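Section 4. Setting up the folding station and handing it over to the floor

This section is for shift leads and for staff whose station is being moved from hand folding to shared work with the Peltano folding unit. It assumes that the unit has been bolted down and connected as described in Section 3. Read all of Section 4 before the first shift. The steps for staff begin at 4.3.

4.1 What changes at the station

Before the change, one person at each folding station took an item from the cart, spread it, folded it, checked it and stacked it. With the unit running, spreading and checking remain with the person. Folding and stacking are done by the unit.

Staff who have made this change at the Demetden laundry report that their hands and wrists are less tired at the end of a shift and that they spend more time looking closely at cloth. They also report that the work feels slower at first. The pace is set by the unit, and a person who is used to folding quickly will find that there are gaps between items. Do not fill these gaps by feeding two items together.

Job grades do not change when a station is converted. Staff who move to a converted station keep their present hours and break times. Questions about pay or grading go to Hanne Lauritsen in the staff office, not to the shift lead.

4.2 Before the first shift

For the shift lead:

1. Check that the station number on the unit matches the number on the shift plan.

2. Make sure that every person on the plan has completed the demonstration session. Anyone who has not may work at a hand station until the next session.

3. Switch on the unit at the wall, then at the panel. Wait for the steady green light.

4. Select TEST on the panel and run 27 items from the training cart. Use training cloths only. Do not use customer goods for this step.

5. Write the number of failed folds in the station log. If there are more than 2, stop and repeat the leveling procedure in Section 3.

6. Select HOLD and leave the unit in this mode until staff have taken their places.

Note: The unit keeps its settings when it is switched off at the panel. It loses them when it is switched off at the wall for longer than a weekend. If this happens, load the saved settings under code 429.

4.3 Laying out an item
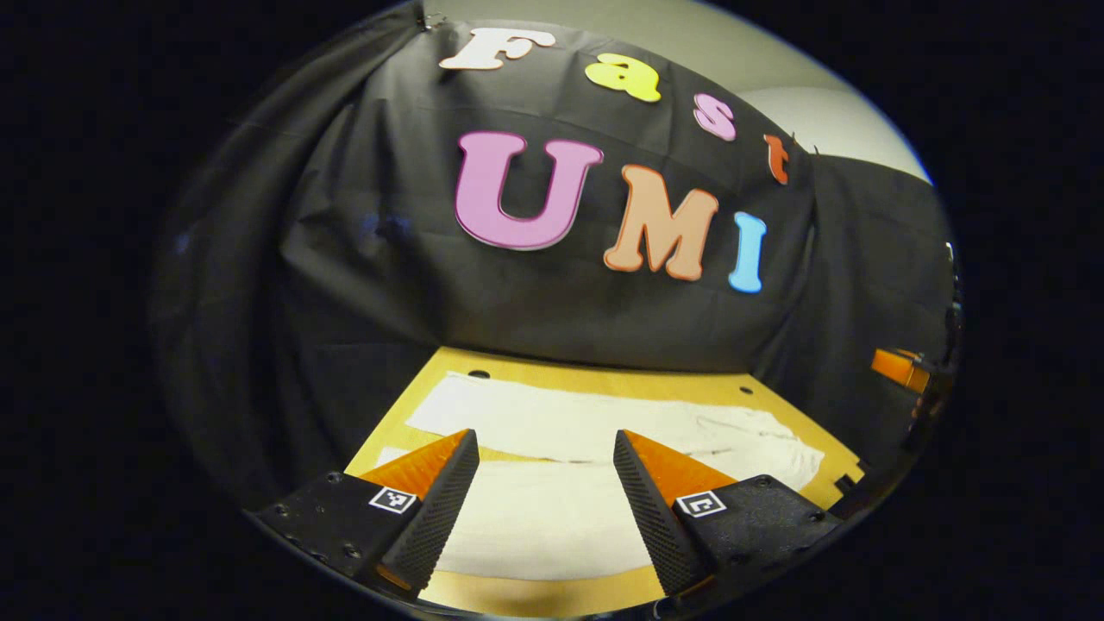

Spreading is the part of the job that most affects the result, and it is the part that experienced folders tend to rush. The unit finds the outline of an item from above and works out its folds from that outline. It tolerates small creases, but a corner that is tucked under will be read as an edge and the fold will come out crooked. White cloth on a tan, wood-colored board, wrinkled but lying flat, is a fair picture of how an item looks before it has been smoothed by hand. Smooth from the middle toward the corners and bring out any corner that is hidden.

For staff at the station:

1. Take one item from the cart.

2. Look over the upper side for stains, tears and loose threads. Put any damaged item in the reject bin.

3. Lay the item on the board with its longest side facing you.

4. Smooth it with both palms. Do not pull at the hems.

5. Turn back one half, check the underside, and lay it flat again.

6. Take both hands off the board and step behind the yellow line.

7. Press the foot switch once.

CAUTION: Keep hands, sleeves and lanyards clear of the board after pressing the foot switch. The unit will stop if it meets resistance, but it can still pinch.

CAUTION: Do not reach in to correct a fold while the unit is moving. Press the red button, wait for the arm to park, and then remove the item.

Note: Left-handed staff may ask for the foot switch to be moved to the other side. The cable is long enough. Tell the shift lead so that the change is entered in the log.

4.4 When a fold fails

The unit will fail on some items. Heavy bath mats, fitted sheets and anything with ties or straps should go to a hand station from the start. For other items:

1. Wait until the arm has parked.

2. Remove the item and shake it out.

3. Lay it out again and press the foot switch once.

4. If it fails a second time, fold it by hand and place it on the stack yourself.

5. Make a mark in the log under the item type.

A failed fold is not counted against the person at the station. The log is used to adjust the unit, and the marks carry no names. Svend Oddsson reads the logs for the day shift and Kaisu Kallio for the night shift. If the same item type shows up often, it will be moved to the hand list.

The unit cannot see stains. An item that has been folded neatly may still be dirty, and the only check is the one made in steps 2 and 5 of 4.3. After the first month at Demetden, most complaints from customers concerned stains on well-folded goods. Staff had gotten into the habit of watching the arm while spreading the next item on the side table. Look at the cloth first.

4.5 Changing places

One person should not stay at a converted station for a whole shift. Standing and spreading uses the shoulders more than hand folding does, and attention drops.

1. Change places at each break, or after 100 items, whichever comes first.

2. Before leaving, select HOLD and tell the next person about any item types that have been failing.

3. The person arriving presses READY. The person leaving does not press it for them.

Keep at least one hand station open on every shift. It takes the items on the hand list, and it keeps everyone in practice for days when the unit is down. The shift lead should see that all staff spend part of each week there, including those who prefer the unit.

4.6 End of shift

1. Let the unit finish the item on the board.

2. Select PARK and wait for the light to go out.

3. Wipe the board with a dry cloth. Do not use spray, which leaves a film that makes thin cotton stick.

4. Remove lint from the gripping pads with the soft brush. If a pad is torn or smooth in places, leave the unit parked and write PAD in the log.

5. Switch off at the panel. Leave the wall switch on.

6. Sign the log and leave it at the station.

Spare pads are kept in the Parnix cabinet beside the loading door. Only Tudur Rowlands and Shoaib Ghumman are trained to fit them. Pads are changed in pairs, and the unit must be leveled again afterward as described in Section 3.

Section last revised April 25, 2019. The leveling procedure will be reissued in August.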